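# Looking after swimming and cycling kit at home

Most club kit gets ruined in the wash or in the bag. The tips on this page come from the Wevon club house notes and apply to pool and track kit alike.

## Swimwear

Rinse a costume in cold tap water as soon as you get in, before you sit down. Chlorine carries on working on the fabric for as long as it is left in there. Squeeze the water out with flat hands and don't wring it, as wringing breaks the elastic at the leg holes first.

Dry it flat, out of the sun. A radiator will finish off a racing suit in a few weeks. If the costume smells after rinsing, soak it for half an hour in cold water with two tablespoons of white vinegar, then rinse again.

Caps want drying inside and out. Dust silicone ones with a little talc before you put them away for the summer. Goggles should be rinsed and left to dry on their own. Never rub the inside of the lens, even with a soft cloth – the anti-fog layer comes straight off.

## Cycling shorts and jerseys

Turn shorts inside out and wash them at 30 degrees with a small amount of liquid detergent. Powder can sit in the pad and cause soreness. Leave out fabric softener altogether. Close every zip before the jersey goes in, and put anything with velcro in its own net bag.

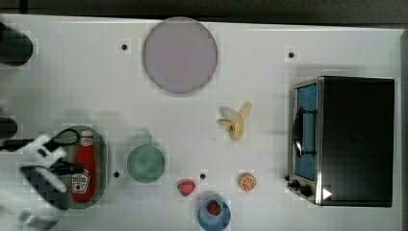 Hang shorts by the waist with the pad facing outwards. In December they can take a day and a half indoors, so anyone training daily needs at least two pairs. A spin at 1000 is enough for most shorts. Go higher and the grippers start to lift.

Skinsuits are best washed by hand in the bath. Race numbers must come off first. The glue left by the stick-on sort can be eased away with a little baby oil on a cotton bud, followed by washing-up liquid.

## Bottles

Empty bottles when you get home, not the next morning. For black spots in the valve, pull it out if it is the sort that comes out, and stand it overnight in warm water with a teaspoon of bicarbonate of soda. Scrub it with an old toothbrush. Store bottles with the lids off.

## Shoes and bags

Stuff damp shoes with newspaper and change the paper after an hour. Take the insoles out and dry them separately. Cleat bolts need a dab of grease twice a year or they seize.

A kit bag should be emptied fully once a week and left open. Wipe the lining with warm soapy water, paying attention to the corners. Keep a carrier bag in the side pocket for wet things – a bin liner folded small does just as well.

## Towels

Microfibre towels go flat and stop soaking up water if they are washed with softener. To bring one back, wash it alone at 40 with half a cup of white vinegar in the drawer. Two goes may be needed.

Last checked July 26, 2026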